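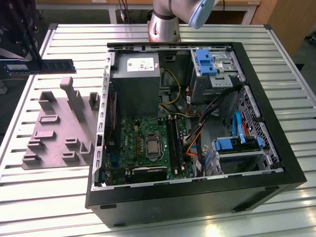

Final Report: Putting Memory Into a Desktop PC With a Robot Arm
Etenesh Shiferaw, Gemechu Tekleab, Tonantzin Gallegos
Shop supervisor: Olanrewaju Anozie

1. Goal

We wanted one arm in the shared workshop to pick up a RAM module and seat it in a motherboard that is still inside its case. Last year's team did this with a bare board on a bench. Leaving the board in the case is harder, mostly on account of the cables and the drive cages, which limit how the wrist can turn.

The work started in July and took 12 weeks. Our control program is called Skenine. It is 2,677 lines of Python, and Gemechu wrote most of the motion part.

2. Setup 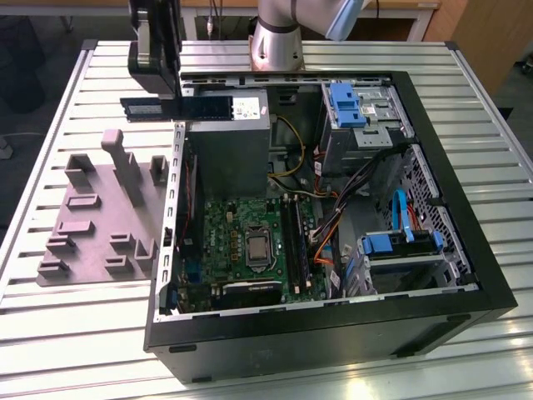

Our first decision was where each part would go on the table. We tried standing the tower upright and gave up after two sessions, as the arm had to reach in sideways and the wrist joint ran out of travel. With the tower on its side and the panel off, the fingers can come straight down. The fixture plate sits to the left of the tower, so the module only has to travel a short way across before it is lowered. Tonantzin drew the plate and we printed it three times. The first two versions had slots that were too tight.

The case is not clamped. We marked its corners on the table and checked the marks before each run. A clamp would have been better, and we ran out of time to make one.

3. Picking up the module

The gripper holds the module by its long edge, opposite the contacts. Grip force was set by hand. Too low and the module tilted when it touched the slot, too high and it bent slightly. We settled on one value and kept it for all the test runs.

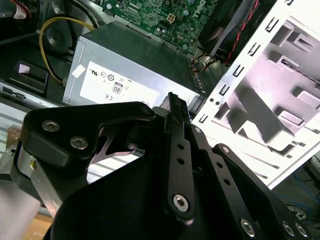

Why not use force sensing for the whole insertion? The sensor we had was too noisy at low loads. We used it only for the final push and relied on taught positions for everything before that.

4. Alignment

Alignment took the most time. The two slots are close together, and a small error puts the module on the plastic wall of the slot. Etenesh wrote a search routine that moves the module in short steps along the slot until the measured force drops, then starts the push.
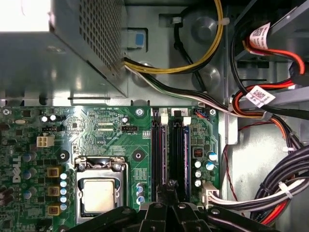 The routine worked better once we slowed it down. At the original speed the module skipped over the opening before the program could react. We also changed the approach angle so that one end goes in slightly ahead of the other, the way most people do it by hand.

5. Results

We made 33 full attempts with the final settings. The module was fully seated in 24 of them. The other 9 failed, most often when the case had shifted from its marks. In two of the failures a retaining clip was not fully open.

6. What is left to do

Clamp the case. Add a check for the clips before the push. Wondimu Tesfamariam has asked to continue the project next term, and the code and the drawings for the plate are in the workshop's shared folder.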